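Kasside Kitchen Notes

Winter baking, and why I've stopped fighting my oven

G'day all, and thanks for the flood of emails after the last issue (3,664 of you are on this list now, which is bonkers!). Most of you wanted to know about bread that won't rise when the house is freezing. Mine sits at a miserable temperature from June onwards, so I feel your pain.

My fix is boring but it works. I mix the dough after tea, give it 3 folds over the next hour and a half, then leave it in the laundry next to the hot water system until morning. If you're in a rush, pop it in the oven with only the light on and check it at 90 minutes – the Bremach loaf from last winter's booklet does beautifully this way, even with wholemeal flour.

A few of you asked whether you need a stand mixer. Nope! I went without one for years and my arms were the better for it. A decent bowl, something to scrape with and a bit of bench to yourself will get you a long way.

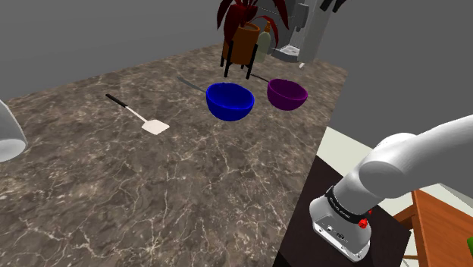 What's coming up

The sourdough swap is back at the Vida hall in August, 6 pm start, gold coin at the door. Bring a jar with a lid (a loose one, please, my car still smells of starter) and your favourite flour if you've got some to spare.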